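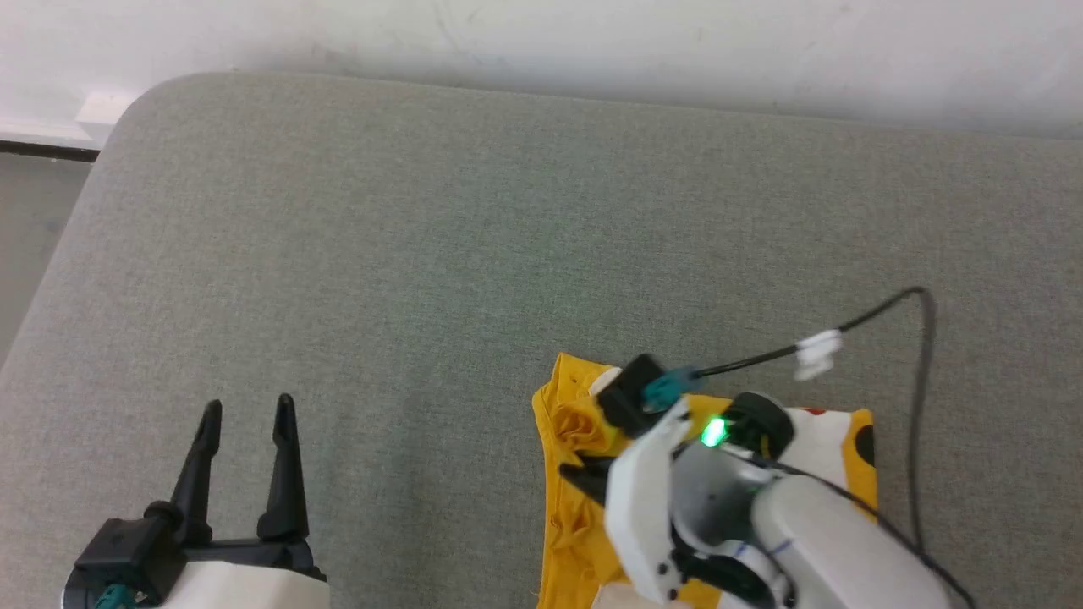

The signalman's notebook

13 June 2021

My grandfather's younger brother was a signalman in the war, and for most of my life that was the only thing I knew about it. He was in signals. He went to Burma. He came back and grew apples, and if you asked him about any of it he would tell you about the apples.

I've been meaning to write this for months, ever since March, when Satish Nautiyal called me late one evening and said, in the voice he uses when he's trying not to sound excited, that he had found a notebook in the bottom of a trunk of his mother's and there was a name in it I might like to hear. Satish and I are related in one of those ways that takes two cups of tea to work out (his mother's aunt married into our side, or the other way around, my father would have known). The name was my great-uncle's. The notebook was not his, it belonged to Satish's grandfather, who turns out to have served in the same section, and neither of our families had ever put the two men together.

It is a small thing, ruled for accounts, with a cloth spine that has come away from the boards. He wrote in it with whatever he had. The first part is in pencil, in Hindi, and then there is a stretch in English that looks like he was practicing, with the same sentence written four or five times and the spelling improving as he goes. "The line is cut beyond the second culvert." "The line is cut beyound the second culvert." I found that very touching, I don't mind saying. He was a farmer's son, nineteen or twenty, and he was sitting somewhere in the rain teaching himself to report a broken telephone wire properly.

Satish photographed every page and sent them to me in batches, and I printed them out, because I can't read anything seriously on a screen. There are 133 pages with writing on them. A fair number are just lists: soap, bootlaces, money sent home, money owed by a man called only "the tall one." There's a recipe for lentils that I wouldn't recommend. And then in between the lists you get a line or two about the day, and those are what I've spent my spring on.

I should say that my Hindi is fine for talking to aunts and poor for reading a dead man's pencil, so I had a lot of help. Shakuntala Sengar, who taught at the college with my mother, went through the hard pages with me over the phone, two or three at a time, holding her own copy up to the window. She caught that a word I had been reading as "rope" all the way through was in fact "cable," and once you know that, half of the notebook changes. I had imagined him hauling things up hillsides. He was laying telephone line, mile after mile of it, and going back out at night to mend it.

Here is one of the entries, in her translation:

"Went out with three others after food. Rain. Found the break by hand as we could not show a light. Returned before morning. The apples man fell in the stream and lost his cap and was angry about the cap only."

I read that out to my father's cousin Sushil Bhardwaj and he laughed until he had to put the phone down, because of course that's him. The apples man. He was already talking about apples! He was twenty-one years old, in a jungle, in the dark, and he was known to everybody for going on about an orchard that he didn't yet own. When I was little he used to let me sit on the grading table while he sorted, and he wore a wool cap in all weathers, even in June, and was unreasonable if anyone moved it. I had never thought there might be anything behind that. Maybe there isn't. People like their caps.

What I haven't managed to do is pin down where they were. The notebook has hardly any place names, and the ones it does have are spelled by ear. There's a village he calls Takau, which comes up six times, always with a complaint about the road. There's Pusten, where there was a dressing station and apparently a very good cook. I've been over every map I could get hold of, including a lovely battered one that Gaurav Thakur let me borrow for far longer than I said I'd need it, and I can't find either. Gaurav thinks Takau might be what the men called a bend in the track and never a proper village at all. He knows a great deal more than I do about that campaign, and he told me kindly that I should get used to not finding things.

He also explained the numbers to me, which I had been misreading. I had seen "200" against several of the days and assumed it was men, or rupees, or some sort of distance to the enemy, and had built quite a dramatic picture out of it. It's yards of cable. One page has a long addition running down the margin that comes to around 4000, with a line under it and then, in English, "very good." I suppose somebody said it to him and he wrote it down.

There's one entry I keep going back to. It's near the end, and there's nothing on the page before it but a laundry list. Shakuntala wasn't sure of the second sentence and neither am I.

"Letter from home, the buffalo has calved. Read it to the others who had no letter. Rana asked me to read it again."

I don't know who Rana was. He isn't mentioned before that and he isn't mentioned afterward. I asked Sushil, and he asked his sister, and the name meant nothing to either of them. I've read so many books about that war now, long ones with arrows all over the maps, and I've learned a lot from them and forgotten a good part of it, but I think I'll always remember that a man called Rana wanted to hear about the buffalo twice.

Satish is having the spine repaired, and after that the notebook goes back to his mother, who would like it in the trunk where it was, thank you. I have the printouts in a folder. If anyone reading had a grandfather or an uncle in signals who talked about Takau, or about a cook at Pusten, please write to me. I'd be glad of anything, even if it's only that the road was bad.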